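Gripper notebook, Wikcombe bench
1/9/23

Picking up from the Mernent-versus-Wuka argument, which has now gone on longer than either gripper is likely to. Svitlana Tkachenko wants a decision before the September order. I want the Mernent to stop making that little cough when it homes.

Setup same as before: wrist camera on, fingers in the lower part of the view, Dissanayake controller, default current limit. Took the arm off the bench and did the low approaches over the hard floor, tips down, no target part. The idea was to see how well we can judge the fingertip gap from the wrist view alone, with a busy background and a lot of glare. On the gray mat everything looks brilliant. Everything always looks brilliant on the gray mat.

Controller first. Dissanayake firmware 12 finally keeps its zero through a power cycle. It has also moved the open limit to a different menu and renamed it "travel ceiling", so there went my morning. Mi-kyung Min found it by pressing things until something beeped. I have written the path inside the lid of the case.

Mernent: closes evenly, slow for the last bit. Force reading wanders when the arm is tilted. Re-zeroing at the tilted pose fixes it until you tilt it again, and then you are back to re-zeroing. I could live with that for floor work, where the pose hardly changes.

Wuka: quicker, louder, and the cable exits exactly where you would put your hand. Ran 444 open-close cycles with no faults, then one fault on the way to lunch, which I am choosing to log as cycle 445 since Svitlana will ask.

Fingers against polished marble, both tips in view:
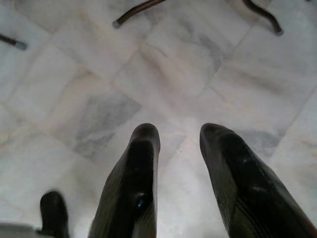 Do we need to recalibrate the wrist camera each time the fingers are swapped?
Only if the camera bracket comes off too. The fingers bolt to the gripper body and the camera doesn't care about them, but the tip offset in the controller does have to be re-entered, and the old mask has to be thrown out.

On masks: the automatic one is bad over stone. It goes by brightness, so any shiny strip on a dark finger gets handed to the floor and any gray vein in the floor gets handed to the finger. Mi-kyung drew one by hand in the time it took me to complain about it. Hers is better. We should use hand-drawn masks for each finger set and stop pretending the automatic one is a feature.

Exposure: fixed at 8 ms for the rest of the afternoon. Auto exposure chased the bright floor and the fingers went to soup. With it fixed I can find the tip edges, though the floor between the fingers still washes out toward the bottom of the view. A polarizer might help. We own one – it is in the drawer with the other things we own and have never put on anything.

Distance estimate from the tile joints was a bust. Fine idea on paper. The joints are thin, they run at a slant, and the veins look enough like joints that the line finder picked a vein twice and was very confident about it.

Cost, for Svitlana: the Wuka quote is 3,000 with one spare finger set. Mernent still hasn't answered my email, so their quote is currently a matter of faith.

Leaning Wuka if the cable can be rerouted. Not writing that on the whiteboard yet.

To do
Reroute Wuka cable, take a photo before cutting any ties
Repeat the tilted-pose force test on the Mernent with the arm fully warmed up
Find polarizer, check thread
Ask Dissanayake what was wrong with the words "open limit"
Mi-kyung's masks into the shared folder, with names a person could guess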